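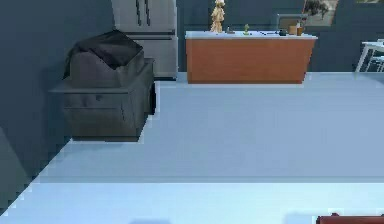

Dresser and open floor, looking toward the kitchen island.

Corlow Child Health Outreach
Progress report to the Cerus Fund, second reporting period

1. Summary

The outreach program enrolled 244 families by the end of August. All of them have had a first visit, and most have had the second. The work is on schedule except for the hearing follow-up, which started late and is covered in section 4. Spending is slightly under budget, mainly on staff travel. We are not asking for any change to the grant total, but we do ask to move a small amount between two budget lines (section 6).

2. Background

The grant pays for home visits to families with a child under five in Corlow and the Ernside district. The aims are to bring routine shots up to date, check growth and hearing, and connect families with a regular clinic. Visits are made by nurses and by trained family health workers, who work in pairs for the first visit and alone after that if the nurse agrees.

Families come to us from the Damasceno Clinic, from child care centers, and through a sign-up sheet at the Ernside library. In this period the clinic was again the largest source. The library sheet brought in fewer families than last time, and several of those lived outside the service area and were passed on to the county program.

3. Home visits and shots

First visits take longer than we planned. The original schedule allowed one hour, including paperwork. In practice the health history alone can take half of that, more when an interpreter is on the phone. We have stopped booking first visits back to back and now leave a gap in the early afternoon. This has cut down on late arrivals, which were the most common complaint in the first period.

At enrollment, 41 children were behind on at least one routine shot. Most have since been seen at the clinic and are either caught up or have the remaining doses booked. The rest fall into two groups. Some families have moved and we have not been able to reach them at the new address. Others want to talk more before deciding, and the nurses are keeping those conversations open at the regular visits. No separate calls are made to these families about shots, as the parents told us early on that they found the calls tiring.

Records are still a weak point. When a child has had shots in another state, the clinic often has to wait weeks for the paper copy. In the meantime the child is counted as behind. The figure above includes a few children who will probably come off the list once their records arrive. 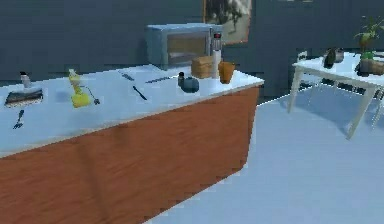 Kitchen island with the microwave at the back of the countertop.

4. Hearing and growth checks

Growth checks are done at every visit. The portable scales work well, though one had to be sent back for recalibration and was out of use for 10 days. Visits in that stretch went ahead with a scale loaned by the clinic.

Hearing checks began later than planned. The screening units arrived on time, but the training session had to be moved twice because the trainer was ill. All nurses have now been trained. Health workers will be trained in the next period, and until then a nurse has to be present for any hearing check. This has made scheduling harder in Ernside, where the drive between homes is long and most follow-up visits are done by health workers alone.

Children who do not pass the first check are tested again before any referral is made. Colds and ear infections account for a good share of first-time misses at this age, and the clinic asked us to repeat the check after a short wait. So far 2 children have been referred to an audiologist. Both have appointments. We will report on outcomes next time with the parents' permission, and without details that could identify a family.

5. Staffing and training

One health worker left in June to start a nursing course. The position was filled in July and the new worker is now making visits alone. There are no other vacancies. One nurse has moved to a four-day week and her Monday visits have been spread across the team.

Two half-day trainings were held for all staff, one on feeding problems in the first year and the other on talking with parents about sleep. Staff rated the sleep session as the more useful of the two. The feeding session covered a lot of material the nurses already knew, and next time we would run it for health workers only — with more time for practice and less for slides.

6. Budget

Travel came in under budget because visits in Ernside are now grouped by area, so each trip covers several homes. Phone interpreting went over. Demand for it has been higher than expected since the start of the grant, and we do not think it will drop. We ask the Fund to approve moving the unused part of the travel line into interpreting for the rest of the year. A revised budget sheet is attached.

Supplies were on target. The printed booklet on common childhood illnesses is nearly out of stock and will be reprinted in the next period from the existing line. The page on fever is being rewritten first, as parents found the dosing table hard to follow.

7. Problems and risks

Missed visits remain around one in six. Text reminders the evening before have helped in Corlow but made little difference in Ernside, where cell coverage is patchy. We plan to try a reminder card left at the end of each visit.

The clinic's lease on its Ernside office ends this winter. If it closes, families there will have no place for shots within a short drive. The clinic is looking at two other sites and expects to decide in October.

8. Next period

Train health workers on the hearing units.
Finish the record requests still open with other states.
Reprint the booklet with the new fever page.
Start reminder cards in Ernside.
Send the Fund a short note once the clinic has settled on an Ernside site.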